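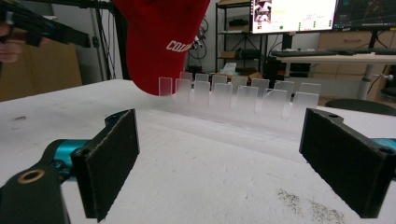

## 4. Double-row hedges and the sheltered zone

Farmers in the Nellano valley have planted hedges against the wind for generations, and the results from our first full growing season make us want to plant a great many more. This section covers the two field sites, the layouts we compared, and the pattern of shelter we found behind each one. The crop results follow in Section 5.

### 4.1 Sites

Both sites lie on open, gently sloping ground with few buildings upwind. Nellano is the drier of the two, with thin soil over chalk and a hard westerly wind that starts in the late morning and keeps going until dusk. Ultton sits lower, on heavy clay, and its winds swing around much more from one hour to the next. We could hardly have asked for a better pair! A hedge that does well at both has passed two quite different tests.

At each site we followed the same 3 layouts: a single row, a double row with the plants set opposite each other, and a double row with the plants offset. All of the hedges were hawthorn mixed with hazel, and all were well established before our work began. Bloxham mapped the Ultton plots on foot, and his notes on gaps, rabbit damage and dead stems proved so useful that we went back and made the same kind of map at Nellano.
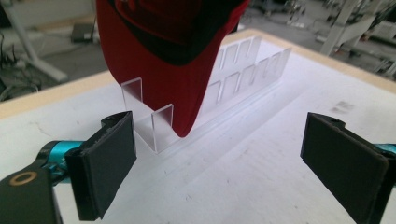

**Figure 4.** Red baseball cap, seen from beneath, and a clear slotted rack on a white tabletop.

### 4.2 Wind measurements

Cup anemometers stood at knee height and at shoulder height along a line running straight out from the middle of each hedge. A matching pair stood upwind in the open field, and every reading downwind is given as a share of the reading from that pair taken in the same minute. We kept only the periods in which the wind blew within a narrow angle of the line, which left 783 usable periods across both sites. Calm spells were dropped as well, as the cups tend to stick when the air is barely moving.

Leaf cover matters enormously here, and we were eager to catch the change as it happened. The readings therefore begin before bud burst and run through May, when hazel fills in at a wonderful pace and hawthorn is thick with flower. Radulović scored leaf cover by eye on a simple scale, always from the same posts and always in flat light. A second observer repeated the scores at Nellano and the agreement was very good. 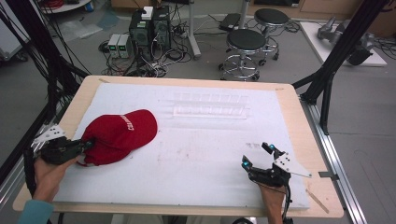 *Reading time: 3 min*

### 4.3 Shelter behind each layout

The single row gave a deep but short patch of calm. Close to the stems the air was nearly still, yet the wind picked up again quickly farther out, and in gusty weather the far stations felt little benefit. Gaps were a real weakness. Wherever one shrub had died, a jet of fast air came through at knee height and could be followed well into the field, sometimes as a visible stripe of flattened barley.

Two rows set opposite each other did better on average, though the old problem remained. The gaps lined up, so a clear path through the front row was often a clear path through the back row too. At Ultton, with its shifting winds, this showed up as a flicker in the readings from one minute to the next. The growers there had described exactly that effect to us before a single instrument was in the ground, and it was a pleasure to see it in the data.

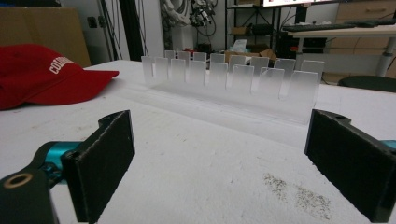
The offset double row was the clear favorite at both sites, and its shelter reached farther into the field than that of either other layout. The reason lies in the path the air has to take. Slotted desk organizers with two staggered rows of upright teeth have the same plan in miniature: seen from straight in front, the back row peeks out between the teeth of the front row, and a narrow opening in one line meets a flat face in the next. In a hedge planted this way, air that slips through the front must turn before it can leave through the back, and it loses speed in doing so. The jets seen behind the single row were much weaker, even beside dead shrubs, and at the far stations on the Nellano line we could not pick them out at all.

### 4.4 Limits of the comparison

The plots differ in age, and the offset hedge at Ultton is slightly taller than its neighbors. Scaling distance by hedge height removes most of that difference and leaves the order of the layouts unchanged. We also have no winter readings from either site, and bare stems may well behave in their own way. A longer set of stations is now going in at Aguirre, where an offset hedge runs for 500 meters without a gate.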